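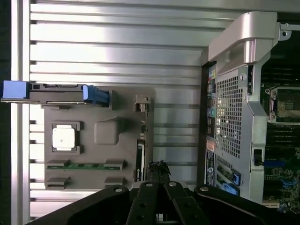 A place for every part

Tralura > Workbench > Desktop computers

April 2020

Print this page | E-mail this page

I've been meaning to write up the parts tray for a while. Adelmo Bassi asked me about it again last week, and it's easier to put it all down once than to keep answering in bits.

The tray is a flat plate with pockets and slots for the main things that come out of a desktop computer. The hard disk goes in one slot, the memory in another, the processor in a square recess. It sits to the left on the slatted aluminium table, with the open case to the right of it.

Before this I used saucers, and before the saucers I used the lid of whatever case I was working on. Both were fine for screws. They were bad for memory, which slides about and ends up leaning on something, and very bad for processors. I once put a processor down on a saucer with a screw already in it. It survived, but I didn't enjoy the next ten minutes.

The hard disk slot was the one that took the most thought. The drives in these machines go in a blue plastic carrier, and I wanted the disk to be able to stand up with the carrier still on it. My first drawing was for the bare drive and came out too narrow. Evaristo Cocco had measured the drive for me very carefully and I'd forgotten to tell him about the carrier, so that was my fault. We made the second one wider and it's been all right.

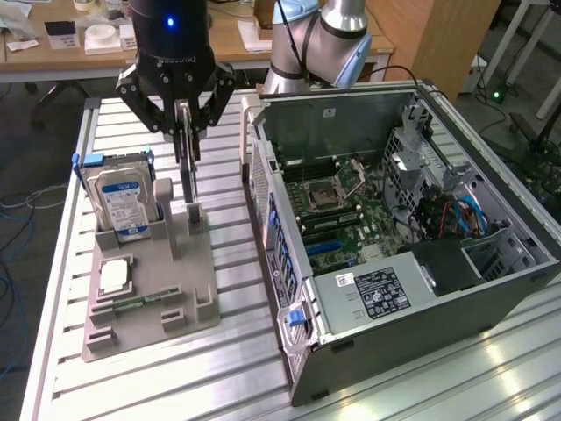
The memory slot is long and shallow, and it runs across the plate in front of the processor. I lay the stick flat in it. I tried a version where it stood on edge like the disk, and kept catching it with my sleeve. Flat takes up more room but I've stopped knocking it over.

The processor pocket is the simplest part of the whole plate. It's a square recess, a little larger than the chip. I lift the lever on the socket, take the processor straight up by its edges, and it goes in the pocket the same way up. Then I leave the lever raised. I used to close it to keep things tidy, and all that did was give me one more thing to open when I came back.

There are also a couple of upright holders for small cards and connectors. I use those less than I expected. If I were starting again I'd probably make one of them wider and leave the other off.

As for the case, I lay it on its side with the panel off before I do anything else. The order I take things out is:

Hard disk
Memory
Processor

and they go back in the opposite order. Cables are moved out of the way first and not tidied until the very end. I've read plenty of advice about tying them up early, but in a case this size the red and blue ones by the drive cage need to move about while you work, and a neat bundle always seems to be tied in the wrong place.

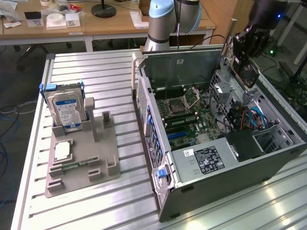
I leave the power supply alone unless there's something wrong with it. It's heavy, it's awkward to line up again, and everything I've mentioned can be got at with it in.

Timing isn't the point, but people ask. With the saucers, getting the three main parts out and set down somewhere safe took me almost 90 seconds on a good day. With the tray it's nearer 60. The bigger difference is at the other end, when I come back after lunch and can see straight away what's out of the machine and what isn't. An empty pocket means the part is in the computer or I've lost it, and either way I know to go and look.

Some things I'd change. The plate could be heavier, or have a lip to catch on the table. The ridges in the table run in one direction only and small screws roll along the grooves until they reach the end, so I still keep one saucer for those. I'd also like the names of the parts marked next to the pockets. I know which is which, but Evaristo put a connector in the wrong holder the first time he used it and I can't really blame him.

Adelmo wants one for the older machines over at Guerra, where the disks have no carrier at all. I've told him the slot will be too loose and he should pad it with card, or wait until September, when I should have time to draw a narrower one. He says he'll use card.

I'll put the measurements up when I've redrawn the holders. The current drawing has so many crossings-out on it that I'm the only one who can read it.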